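Can it pour yet? Notes on two-arm chores

Jun 26, 2021

I gave up on the Heitmann vacuum in January. It handled the hallway and failed at every rug fringe in the house, and since then I have been keeping a list of chores I would pay to have a machine take over. Pouring a drink is low on the list for usefulness and high on it for what it says about the state of the art.

Dishwashers don't count. A dishwasher is a box that avoids manipulation by making me do the loading. The same goes for most of what is on the line at the Tadari plant in Talville, where I spent 5 years on filler maintenance. A rotary filler will do 2000 bottles without complaint, provided every bottle is the same and arrives upright.

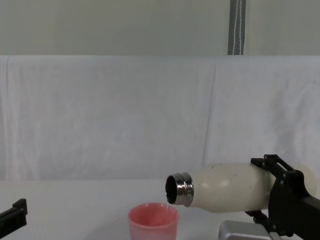 Pouring from a held container is a different class of problem. The centre of mass moves as the liquid leaves, the flow rate depends on tilt and fill level together, and the target is usually light enough to knock over. Take a screw-neck insulated bottle held near horizontal over a plastic tumbler: the mouth is close to the rim, which keeps any stream short but leaves little margin for a position error. A person corrects for this by watching and listening. A controller needs a fill estimate from somewhere.

Grip is the next item. Parallel fingers like flat faces, and kitchens are full of cylinders.
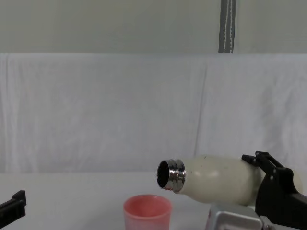

Grip location matters more than grip force in my experience. Hold a vessel at the neck and the wrist does little work, but the fingers crowd the opening. Holding near the base, as the right gripper does with the cream bottle, clears the neck entirely and puts a longer lever on the wrist. I'd accept that trade with a half-full bottle. With a full one I would want to see the torque numbers first.

The second arm is where I expect the gains. Most chores I timed at home need 2 hands for at least part of the cycle: lids, jars, bin liners, anything folded.

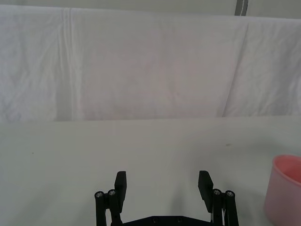

Of those, lids are the one I'd test first. Threads tolerate very little misalignment, and a cross-threaded cap looks finished until you tip it.

My threshold for buying is 100 consecutive pours into whatever cup is in the cupboard, no spills, no resets. The integrator I spoke to in Herkport wouldn't quote against that. He did offer a price on a palletiser.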